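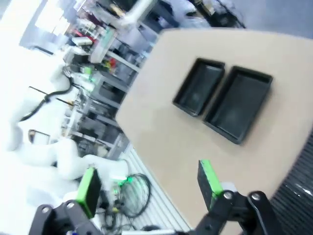 Two black trays, side by side.

Section 4. Setting up the order of service

Olow keeps readings, hymns and prayers in a single running list, so the reader, the organist and whoever is at the back with the laptop are all on the same page. Set aside an evening for this the first time. After that it takes as long as your clergy let it take.

1. Open Olow and choose New Service. Give it a name you will recognize in July. "Sunday" is a poor choice, as there will be others.

2. Pick your calendar. If your church moves its feasts to the nearest Sunday, check Transfer Feasts before you go any further. Changing it later clears the readings you have already entered.

3. Add the readings. Type the book, chapter and verses, then press Fetch. Olow brings in the text from the translation chosen in Section 3.

Note: Psalm numbers differ between some Bibles. If the psalm on screen is about something else entirely, go to Settings, Psalms, and switch the numbering.

4. Add the hymns by number or first line. The Anditport hymnal is built in, all 800 of them, including 139, which has two tunes. Choose the tune now. Do not leave this to be settled during the offertory.

5. Mark the verses you plan to sing. Unmarked verses stay hidden, and the congregation will notice if you hide the one they like.

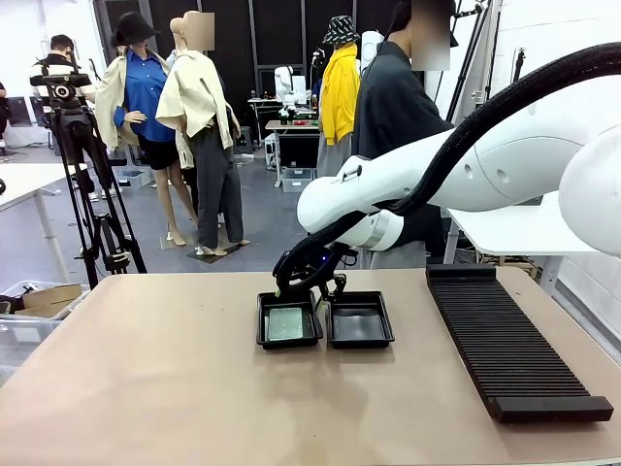

6. Put in the silences. Each silence is its own item with its own length in seconds. The default is 20, which feels very long from the front and very short from the pews.

7. Assign people. Tap an item and pick a name from your list. Wubit Derese can be down for both the first reading and the prayers – Olow allows it, but shows a small yellow mark to ask whether Wubit knows.

Caution: Publish sends the list to everyone at once. A recall button was considered and left out. Use Preview first.

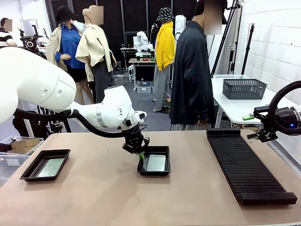

Can I use last year's service as a starting point?

Open the old service, choose Copy, and enter the new date. Hymns and names come across with it, but the readings are left blank so that you look them up again.

8. Print the large-type sheets. Choose Print, Large, and set the paper size to match what is in the printer. The sheets fold down the middle, with the blessing on the back.

9. Lock the list. Only an editor can change it after that. A preacher who wants a different closing hymn at five to ten will need to find one.

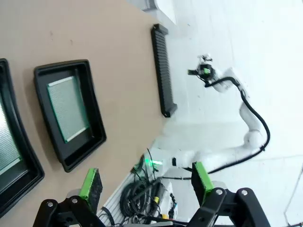
Trays with mesh inserts on a beige tabletop.

If the list will not lock, look for an item with no name against it. Most often it is the notices.

Section 4 last revised 30/04/2021 by Hiwot Gebremichael. Seasonal colors and candles are in Section 5.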